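À propos de Flistard

Flistard est un bureau d'études spécialisé dans la vérification des installations électriques basse tension des locaux tertiaires. La société intervient sur des bureaux, des commerces, des salles de formation et des petits ateliers, en location ou en pleine propriété. Elle ne vend pas de matériel et n'exécute pas de travaux.

Domaine d'intervention

Nos missions portent sur les circuits terminaux, les tableaux divisionnaires et les postes de travail. Le contrôle comprend la mesure de la résistance d'isolement, la continuité des conducteurs de protection, l'essai des dispositifs différentiels et le relevé des sections de câble. Les raccordements mobiles (prolongateurs, enrouleurs, blocs multiprises) sont relevés au même titre que les parties fixes et figurent dans une annexe distincte du rapport.

Le bilan de puissance est établi circuit par circuit. Pour chaque poste, la somme des puissances assignées est comparée au calibre de la protection amont et à la puissance maximale admise par le bloc. Les branchements en cascade font l'objet d'une réserve systématique.

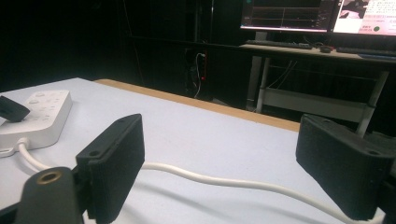

Bloc multiprise blanc posé sur un plateau blanc.

Le rapport est remis en deux parties : un tableau des mesures, puis une liste de réserves classées par niveau de priorité. Chaque réserve renvoie à un repère sur plan. Les valeurs brutes sont jointes dans un format exploitable par le service technique du client. La contre-visite, lorsqu'elle est demandée, ne porte que sur les points réservés.

Historique et organisation

L'activité a débuté sous le nom de Clatby, avec un périmètre limité aux surfaces commerciales. Le changement de dénomination a accompagné l'extension aux immeubles de bureaux. La direction technique est assurée par Sarahí Beltrán, ingénieure en génie électrique, qui signe les rapports et arrête les modes opératoires internes.

L'équipe est répartie sur deux implantations. Le site Cárdenas regroupe l'administration, la planification et les archives. Le site Alasia reçoit l'étalonnage des appareils de mesure et la formation des techniciens. Tout appareil dont la date d'étalonnage est dépassée est retiré du parc jusqu'à son retour de vérification.

Chiffres de référence

Exercice clos en décembre :
Points de mesure enregistrés : 2860
Points conformes au premier passage : 2371
Surface maximale traitée par mission : 3000 m²

Au-delà de cette surface, la mission est scindée en lots, avec un rapport par lot et une note de synthèse.

Conditions d'intervention

Le client transmet les schémas unifilaires et le dernier rapport disponible avant la visite. En l'absence de schéma, un relevé préalable est chiffré séparément. Les coupures sont programmées par zone, en accord avec l'exploitant ; les équipements informatiques doivent être arrêtés par leurs utilisateurs avant l'heure convenue. Un accès permanent aux locaux techniques est requis pendant toute la durée des essais.

Page mise à jour le 2022-01-31.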